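4 Installing the wall rail and hanging bars
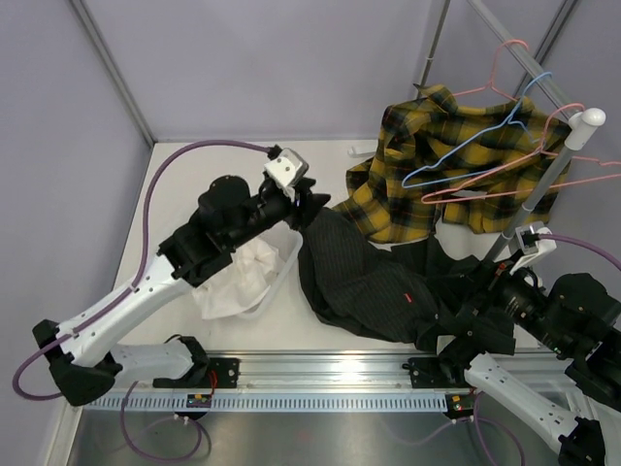

Read this section through once before drilling. The Derno wardrobe system hangs from a single steel rail, and every later step is measured from that rail. Two people are needed for steps 6 through 9.

4.1 Tools and parts

From the Zetport hardware bag:
Wall screws, long, bag A
Wall plugs, gray, bag A
Locking clips, bag B
Hex key
End caps, bag C

Not supplied:
Drill with masonry bit and wood bit
Spirit level
Stud finder (framed walls only)
Tape measure, pencil, masking tape
Safety glasses

Check the contents against the packing slip. If a part is missing, do not substitute a screw of a similar length. Contact Kolta parts service and give the kit number printed on the carton label.

4.2 Identifying the wall

The fixing method depends on what is behind the paint.

Framed wall with drywall. Screws must enter the studs. Do not use the gray plugs.

Brick, block, or concrete. Use the gray plugs and the long screws together.

Old plaster on wood strips. Treat as a framed wall, but drill a small test hole at each marked stud and confirm that the bit brings out wood dust.

Hollow partition without studs at usable spacing. Do not install. The kit is not rated for this type of wall with any fastener.

CAUTION: Electrical cables often run straight up or straight down from outlets and switches. Do not drill directly above or below either one. Turn off power to the circuit before drilling.

4.3 Mounting the rail

1. Choose the rail height. For a double-bar layout, the top of the rail should be at least 12 mm below the ceiling or any molding, so that the uprights can be lifted on and off.

2. Mark the height at one end with masking tape and pencil. Extend the line with the level. Do not measure down from the ceiling at both ends. Ceilings are seldom level, and the bars will follow the error.

3. Mark the studs along the line (framed walls), or mark the holes through the rail itself (masonry). The outermost fastener on each side must be within 100 mm of the end of the rail.

4. Put on safety glasses. Drill the holes. On masonry, clear the dust before inserting the plugs. A plug that stands proud of the wall must be removed and the hole deepened.

5. Start one screw at the center hole and leave it loose by a few turns.

6. Hang the rail on the center screw. One person holds it level while the other starts the remaining screws.

7. Check the level again. Tighten from the center outward, alternating sides.

NOTE: If a screw turns without tightening, the hole has failed. Move the rail sideways if possible and drill a new hole. Filling the old hole with matchsticks or toothpicks does not restore its strength.

4.4 Hanging the uprights and brackets

8. Hook the first upright over the rail lip and slide it to its position. Spacing between uprights must not exceed 800 mm. For winter coats or any other heavy load, use a closer spacing and order an additional upright.

9. Hold the upright plumb and fix it to the wall through the lower hole. The lower fixing carries little weight but stops the upright from swinging. Repeat for the others.

10. Insert the brackets at an angle, top hook first, then push down until both hooks are seated. A seated bracket leaves no gap against the upright. Count the slots from the top of each upright, not from the floor.

11. Press a locking clip from bag B into the slot above each bracket.

4.5 Fitting the bars

12. Slide the end caps onto the bar before it goes into the brackets. They cannot be fitted afterward without removing the bar.

13. Lay the bar in the bracket cradles. Center it so that the overhang is equal on both sides. The overhang must not exceed 200 mm.

14. Tighten the set screw under each cradle with the hex key. Stop when the screw meets resistance, then give it one further quarter turn. Overtightening dents the tube.

NOTE: The Mihăilă wood bar, sold separately, uses the same cradles but not the same set screws. Use the pointed screws packed with the bar.

CAUTION: Do not join two short bars in the middle of a span. A joint must sit directly in a cradle.

4.6 Load check

Hang a few garments at each end of the bar first and leave them overnight. Check the rail with the level the next day. If it has moved, unload it completely and inspect the fasteners before going further.

When loading the wardrobe, place the heaviest items next to the uprights. Never pull on the bar to test it, and do not use it for exercise or to support a child's swing.

4.7 Adjusting later

Bars can be moved to another slot at any time without removing the rail. Unload the bar, loosen the set screws, lift the bar out, and remove the locking clips with a flat screwdriver. Clips that show white stress marks should be replaced. After any change, repeat the check in 4.6.

Retighten the set screws once a year. In houses with large seasonal changes in humidity, wood bars should also be checked in April, after the heating season.

4.8 Common faults

Bar slopes although the rail is level: brackets are in different slots. Recount from the top.

Hangers slide toward the middle: bar is overloaded or uprights are too far apart. Reduce the load or add an upright.

Bracket rattles when a garment is removed: locking clip is missing or not fully pressed in.

Upright stands away from the wall at the bottom: baseboard or uneven plaster. Fit a spacer behind the lower hole. Do not force the upright back with the screw.

Rail creaks when loaded: stop using it, unload it, and check each screw for tightness.

Set screw spins freely: thread in the cradle is stripped. Replace the bracket.

4.9 Cleaning

Wipe metal parts with a damp cloth and dry them. Do not use abrasive powder, bleach, or silicone polish on the bars. Polish transfers to hangers and can mark fabric.

Revision of Nov 24, 2020. Text: Thierry Texier. Technical check: Seul-gi Jang. Replaces all earlier versions of section 4. Step 11 and the note on wood bars are new in this revision.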